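Vuelve la ayuda para volver a trabajar después de los 50

Ya está abierta otra vez la inscripción en Bosden, el programa municipal de orientación laboral que se quedó parado en abril, ¡y esta vez hay 80 plazas! Me lo confirmó ayer por teléfono Graziella Caputo, la coordinadora, que me tuvo un buen rato repasando los papeles (yo encantada, que luego me preguntáis de todo).

Lo básico: hay que estar en paro, tener más de 50 años y poder asistir 16 semanas. El curso se da en el centro Tunberg, por las mañanas, y quien lo termine cobra una beca de 400 euros — en un solo pago, ojo, y al final.

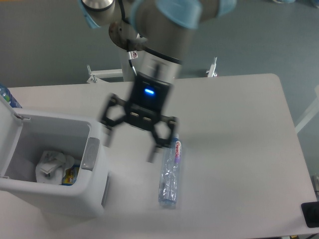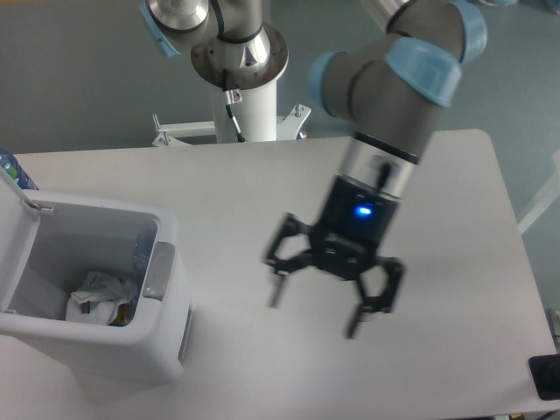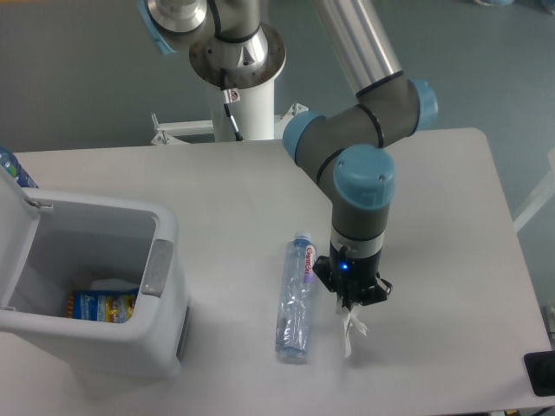
Lo que más dudas me ha traído al correo es si la beca quita el subsidio. Según Graziella, en este programa no, pero pide que llevéis el justificante a la primera cita para revisarlo caso por caso. En la edición anterior se apuntaron 234 personas, así que yo no lo dejaría para el último día. El plazo acaba el 30 de noviembre de 2020 y la solicitud se recoge en la ventanilla de la calle Donati, con cita previa.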